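Speaker notes – "The Cupboard Talk": keeping a pantry you will really cook from
Reading time: 4 min
Last updated Jun 18, 2021

(Start before the slides come up. Let people finish their coffee, they will listen better.)

Good evening, and thank you all for coming out. I'm Marcelle Lebrun, and some of you know me from the bread evening in January, when the oven tripped the lights and we finished by flashlight. Tonight needs no oven at all, so I think we're safe.

I want to start with my grandmother's cupboard. It was narrow and deep, with one door that stuck, and she fed seven of us out of it all winter long. I used to think she had some kind of gift. Later, when I had a kitchen of my own (a good deal bigger than hers, I'm a little ashamed to say), I could stand in front of full shelves at six in the evening and find nothing I wanted to make. So what was she doing that I wasn't?

(Pause here. Somebody usually laughs, or says "that's me.")

Well, she bought things she already knew how to cook. I had tamarind, three kinds of vinegar and a jar of something green from a trip to Sarnlow, and I had no onions. If you go home with only one thing tonight, let it be this: write down the suppers first, and then the shopping. I ask people for the meals they made in the last 30 days, and most of them find they keep going back to the same handful. Good! Those are your meals. Stock for those.

(Hand out the blank supper sheets. Killian has the pencils.)

Now the shelves themselves. I like to keep the things I use every day between my waist and my eyes, and the heavy cans lower down. Flour and rice go in jars with a wide mouth, wide enough for the measuring cup, and please do test the cup in the shop before you buy the whole set. I didn't. I have a lovely row of jars at home that I fill with a funnel and empty with a great deal of bad language.

Dates. I write the month I opened a thing on a bit of masking tape, right on the front, in fat marker. New cans go to the back and old ones come forward. Gilles Pruvost, who taught me most of this when we shared the kitchen at Caron, used to go through his shelves on the first of every month with a cup of tea and the radio on, and whatever he pulled out was supper. We ate some strange suppers – chickpeas with apricots was a good one, and I still make it. The one with the sardines I have not made again.

(If time is short, skip to spices.)

Beans. People ask me whether old dried beans are any good. They'll keep for years, but they get stubborn, and you can boil them all afternoon and still hear them rattle on the plate. Soak them overnight with a spoonful of salt, and if they're still hard after two hours of simmering, put them in the soup and blend it.

Spices. Buy small. A big bag of cumin looks like a bargain, and by the time you reach the bottom it smells of the cupboard. Whole seeds last much longer than ground, and half a minute in a dry pan does wonders for them.

(Next slide: packets.)
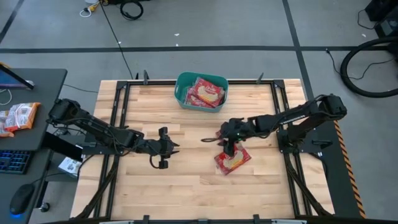
Flutar Home Cooking Club – Talks and Tastings

Packets are the hardest part of any cupboard, to my mind. A jar stands up and shows you what it is. A packet slides down behind the jars, and then you buy another one. Mine go upright in an old shoebox, like cards in a file, with the opened ones at the front and a clothespin on each. I chose the shoebox after trying hooks, baskets and a very expensive rack, and I'd go straight to the shoebox if I were you.

One flat red packet on a bare table is easy to find, of course. Put it on a dark shelf with nearly 27 of its cousins and you'll be there until bedtime. So if your shelves are dim, pull the box right out and look through it on the table, in good light, before you write your list.

(Questions. Xuelian Tang will carry the microphone down the side aisle. Somebody will ask about moths: bay leaves are pleasant, but tight lids and a vacuum cleaner are what I trust.)

Before you go, fill in the first two lines of your supper sheet while you're still sitting down. Timothée has put lentil soup out at the back, so bring your bowl over, and do tell him if it wants more lemon.

Contact: ask for Marcelle at the Flutar Home Cooking Club | © Flutar Home Cooking Club | Back to top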